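From: Aisling Hayes
To: pulm-fellows list
Subject: Re: Fellowship handbook, what to pack and when to show up

Cillian Ó Gríofa wrote:
> Catríona and I are redoing the first-week pages of the fellowship
> handbook. The old version still has the pager instructions in it.
> Could people who started in the last couple of years send me what
> they wish had been in there? Mainly the ICU month and the overnight
> calls at McGrath. Short is fine.

Cillian,

I finished my ICU month in December, so this is fairly fresh. You can cut any of it.

Sign-out is at 7 in the morning, in the room behind the unit clerk. The night fellow leads it. With 20 beds it takes most of an hour if the notes are done and a lot longer if they aren't. The handbook says to print the list. We stopped doing that and work from the shared one.

The bronchoscopy log needs its own page. I had 67 procedures in mine by the end of first year and had to re-enter a good part of them, as the form changed and the old entries didn't carry over. Tell people to save a copy every month. 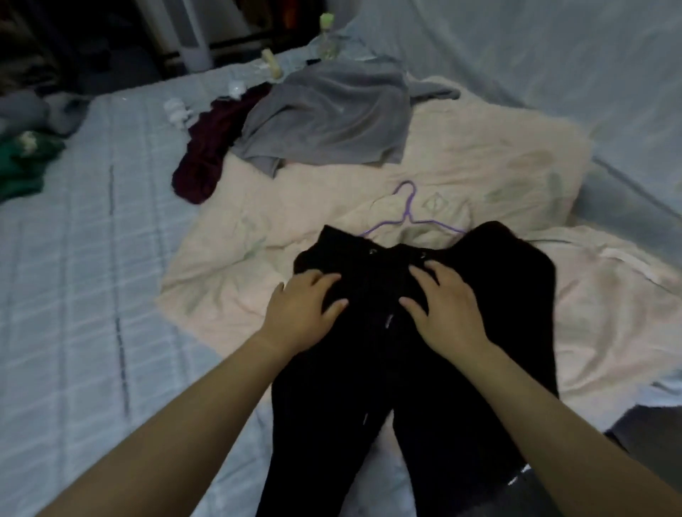
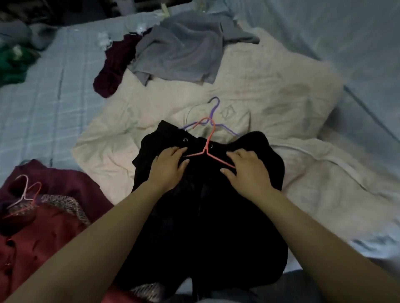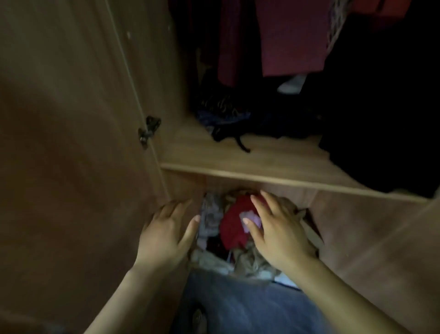
Call rooms at McGrath are on the floor above the unit, and your badge has to be activated for that door separately. Finbarr Lenihan in the program office does it, but he needs a couple of days. The rooms get cold after midnight. I'd put something on the list like the heavy black top with the metal grommets near the collar, along with a pair of sweatpants, for the hours when you aren't needed downstairs. Scrubs alone won't do it. There is one blanket per bed.

Parking: the Dorkside lot is cheaper than the main garage — the shuttle stops early, though, so it only works for days.

The current handbook is 172 pages. Clodagh Ó Néill had a shorter version for the residents that covered vent orders and family meetings well. I'd ask her for the file before you write those sections again.

I can read a draft if you send it before the next interview day.

Aisling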